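Vularari Help > Playback > Subtitles and Audio > Closed tickets

Narration running ahead of the whales

Opened by Knut Hellwig. Player: Stüber set-top box. Film: Prundska, the nature documentary, full-length version.

The film runs 85 minutes. For the first 35 everything behaves. Then the narrator starts talking 8 seconds early, so he mourns the glacier while we are still looking at a happy seal. By the closing credits he has finished, said goodbye and presumably gone home, and the whales have to manage alone.

Tried so far:
- Restarted the box. Same.
- Restarted the box again, with feeling. Same.
- Turned subtitles off. The subtitles were fine, as it happens, and now I miss them.
- Switched from surround to stereo. The narrator is early in both ears.
- Watched the Osport trailer on the same account. Perfect sync, dull trailer.

Update, 9 p.m.: the automatic reply suggested I check my internet speed. I checked it. It is fast enough to deliver the wrong sentence without any delay.

Update, next evening: switched the audio to the original language and the drift is gone. I don't speak the original language. 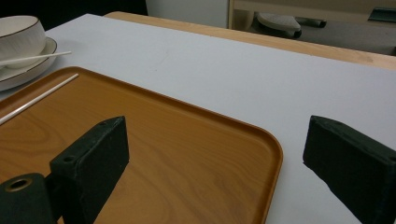 Kevser Çınar replied that the English track had been cut for the shorter festival version, which drops 2 scenes after the seal colony, and that a corrected one was being uploaded. She asked me to clear the app cache and start the film from the beginning.

Did so. Seal and narrator now agree. Status: closed, pending whales.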